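Bead box

A bead box is a shallow container divided into small compartments, used to sort and store beads, sequins, buttons and other tiny craft supplies. It is one of the simplest tools in beadwork and one of the most loved. Many beaders can tell you where their first one came from, what went in each section and which colours always ran out first!

Name and related containers

The name covers a whole family of boxes. Fishing tackle boxes, sewing boxes and the small parts boxes sold in hardware shops are all close cousins, and plenty of beaders use them quite happily. A true bead box usually has lower walls than a tackle box, so that fingertips or tweezers can reach into the corners. Boxes with lift-out pots are often called bead organisers, and the two terms are mixed freely in shops.

History

People have kept beads in divided trays for a very long time, and wooden trays with glued partitions were a common sight in workshops long before plastic arrived. Cheap moulded plastic changed everything for the home beader. Suddenly a see-through box with a lid cost less than the beads inside it, and a whole collection could be stacked on a shelf with every colour on show.

One much-admired design is the Pomerora, drawn up by the bead artist Dalal Twal for the small maker Preltivetti. It has 24 compartments with gently curved floors, so the last few beads slide up the side under a finger instead of hiding in a corner. A larger version with 32 compartments followed, and collectors still argue cheerfully over which is the better box. Walid Rawashdeh, writing in the craft newsletter Khurana, called the curved floor "the kindest thing anyone has done for seed beads".

Materials

Most boxes are made of polystyrene or polypropylene. Polystyrene is clear and stiff, and shows colours beautifully, but it can crack if dropped. Polypropylene is cloudier and bends a little, and its hinges last wonderfully well. Wood, tin and card are also used. Tinted plastics are popular for display, though a strong tint makes it harder to tell close shades apart, and matching is best done with the lid open in daylight.

Layout and sorting

Fixed dividers keep very small beads from creeping into the next section. Movable ones suit mixed collections, where a long bugle bead may need three times the room of a round one. Sorting by size first and colour second is the usual advice, but there are keen supporters of every other system, including sorting by finish, by maker or by project.

A flat, pale work surface is a great help when filling a box. Stray beads show up at once, and a smooth board can be tipped to pour them back.
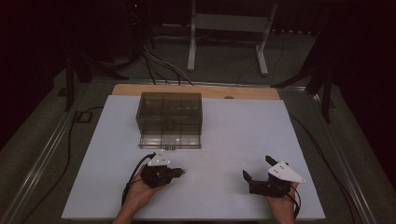 Care and cleaning

Plastic boxes can be washed in lukewarm water with a drop of mild soap and left open to dry fully before any beads go back. Dust and thread ends gather in the corners, and a soft dry paintbrush lifts them out nicely. Solvents should be kept well away from polystyrene, which they can cloud or even melt.

See also

Bead mat
Bead spinner
Button tin
Tackle box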